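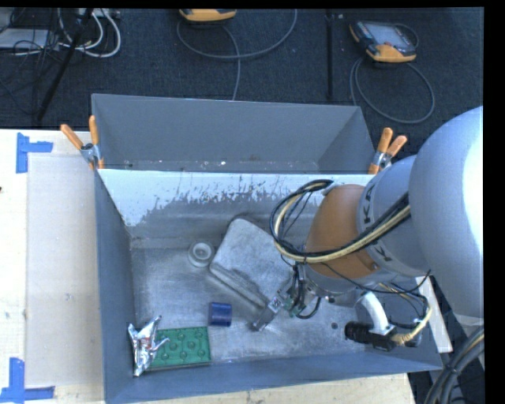

Two-section metal bin, coating coming off the divider. Repaint or leave it?

Halden Workshop Board > Storage and Benches
14 replies | 3 shares

benchrat_pletton
I have a big gray metal bin on my bench, split in two. Small compartment at the back, bigger one in front where everything ends up. The divider between them has lost a lot of its coating. It's scratched up and down, worst toward the middle, and you can see darker gray metal in the scratches. The floor of the front part is bare, scuffed and stained. There are also rusty marks along the bottom edge of the back compartment, which bother me more than the scratches do.

I paid 150 for it in January at the Jibrin warehouse clearance and would like to get a few years out of it. Do I strip and repaint the whole thing, touch up the divider, or leave it alone?

It holds odds and ends. At the moment that means a metal container like a rounded pan or tin, a little round cup sort of thing, a short blue cylinder, a green board with raised knobs on it and a foil packet.

oldhinge
Leave it alone. It's a bin. Whatever you put on that divider is going to get scraped off again by the next metal thing that goes in.

marl_and_sons
I disagree with oldhinge. Scratches on a dry wall are fine, but rust at a bottom edge spreads under the coating and you don't see it until it lifts. Wire brush it, wipe it down, rust converter, primer, two thin coats. One evening of work plus drying time.

oldhinge
One evening, plus the fumes, plus waiting a week for it to harden properly. For a bin.

tincup44
Is the rust in the seam or on the flat? That decides it for me. On the flat you can clean it with a scouring pad and some oil and forget it. In the seam you need to get something thin in there.

benchrat_pletton
Along the lower edge of the back section, so close to the seam. I haven't put a pick in it yet. The walls back there are still smooth, blue-gray, no chips that I've noticed.

tincup44
Then do the seam only. Pick, vacuum, converter, bead of sealer. Don't touch the good walls.

marl_and_sons
Fair. I would still prime the bare spots on the divider while the can is open.

quarterturn
Has anyone tried a liner? I cut a rubber mat for the floor of mine and it has been in there three winters. It stops the pan-type stuff from grinding on the metal. Lesell sells it off the roll by the foot. Cut it a little small or the corners curl.

oldhinge
A liner holds water underneath. I took one out of a tool drawer and the steel under it was brown all the way across.

quarterturn
Was the drawer in a garage?

oldhinge
Unheated shed.

quarterturn
Well, there you go. Mine is indoors.

benchrat_pletton
Mine is indoors too, on a wooden top. I hadn't thought about a mat. Would it be a pain to pick small things up off rubber? The cup and the cylinder slide on bare metal, and I sort of like that I can push them into a corner.

quarterturn
Things don't slide as much, no. Round stuff stays closer to where you put it, which I prefer. Foil packets are about the same either way.

marl_and_sons
On the contents, I'd put the small pieces in the back compartment and keep the front for the big container and the board. You have a divider, might as well use it.

benchrat_pletton
I'm holding off until the seam is done. After that, yes, probably.

Update, 8th February: picked out the seam. It was surface rust only, nothing soft. Converter is on, sealer goes on next. I'm leaving the divider scratched for now. I priced the mat and haven't decided. Oldhinge was right that I don't care how it looks.

oldhinge
Good. Wipe the floor with an oily rag once a month and it will outlive the bench.

Thread closed to new replies. Comments below are from readers.

Comments (4)

gravelroad: We had a row of bins like this at the Halden depot. Every one of them was bare on the floor and fine everywhere else. The coating only matters at the edges.

pinelot: Which converter did you use? The one I bought turned black and stayed sticky for days.

benchrat_pletton: The store brand, brushed on thin. I think sticky means too thick a coat.

sockdrawer: If you oil the floor, keep the foil packets out of it until you've buffed it dry. I ruined a whole batch of labels that way.

Contact the moderators | Copyright Halden Workshop Board | Back to top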